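4.3 Checking the tracking and grip width before you record

Once Plutero is installed and the camera shows up in the Devices panel (section 4.2), you're nearly at the fun part! This section takes you from a live picture to a clean, scored recording that the planner can learn from. If you've used an older Wekby build, please read it anyway, as the order of the steps has changed and the new order saves a lot of grief.

You'll need:
— the hand-held gripper, with its finger pads fitted
— a long, thin object to hold, such as a chopstick or a pencil
— a spare memory card, formatted in the camera
— a room with plenty of things in it to look at

That last item is a real requirement. Plutero works out where the gripper is by following corners and edges in the background from one moment to the next, so a lived-in kitchen or washroom gives it far more to hold on to than a bare wall does. Big plain tiles are fine as long as there's some clutter in front of them. Shelves, packets, taps and patterned cloth are all marvellous.

Mapping the room

1. Open Plutero and choose New Session. Give the session a short name with no spaces.
2. Click Map Room. The status light in the top bar turns amber.
3. Hold the gripper at chest height with the jaws open and walk slowly around your work area. Tilt it up, down and to each side as you go.
4. Come back to where you started and point the gripper the same way it was facing at the beginning. This closes the loop, and it's lovely to watch the map snap into line when it does.
5. Click Finish. The status light turns green if the map is usable. If it stays amber, go back to step 2 and walk more slowly.

A good map has at least 4,000 tracked points. You'll find the number under Session > Map Details.

Caution: Mirrors and windows can fool the tracker. Points seen in a reflection seem to sit behind the wall, and a few of them won't hurt, but a large mirror that fills the view will drag the whole map sideways. Open Map Details, tick Show Masks, and draw a mask over any mirror glass before you carry on. Leave the mirror's edges outside the mask, as they make very good tracking points.

Calibrating the grip width

The planner needs to know how far apart the jaws are at every moment. Plutero reads this from the picture itself, with no sensor in the handle, and I still think it's one of the cleverest bits of the whole package.

6. Choose Calibrate > Grip Width.
7. Open the jaws fully and hold for 2 seconds, until you hear the tone.
8. Close the jaws on nothing and hold again until the second tone.
9. Close the jaws on your thin object and hold it upright between the pads. The width graph should settle on a flat line just above zero. 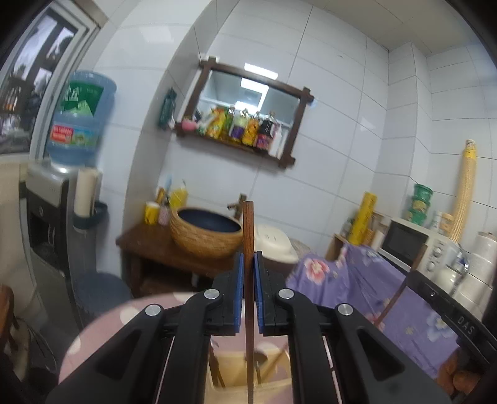 If the line jitters by more than 2 mm, check the lighting first. A bright ceiling light can wash out the pads at certain angles, and turning your wrist a little is often all it takes. If the jitter carries on, open Calibrate > Pad Colour, click once on each pad, and repeat steps 7 to 9.

Note: Calibration is stored with the session and not with the gripper. You'll need to do it again for each new session, even in the same room.

Recording a test run

10. Click Record and wait for the red dot.
11. Pick up the object, lift it, move it to a new spot and let go. Move at the speed you'd like the robot to move.
12. Click Stop, then Score Run.

Scoring takes a minute or two on most laptops. Plutero replays your path as a blue line, with breaks wherever tracking was lost. One short break is fine, and the software will fill it in for you. If you see more than 2 breaks, delete the run and try again.

Caution: Don't rename or move the session folder while a run is being scored. The Qiu export will finish without a warning, but the widths and positions will be out of step.

Wichai Wannasri wrote the replay view, and it's well worth a play. Drag the slider back and forth and watch the width graph dip at the very moment the jaws close!

When your test run scores green, go on to section 4.4, Sending Runs to the Planner. Amero users should skip to 4.6.

Section last revised 08/01/2021, M. Oberholzer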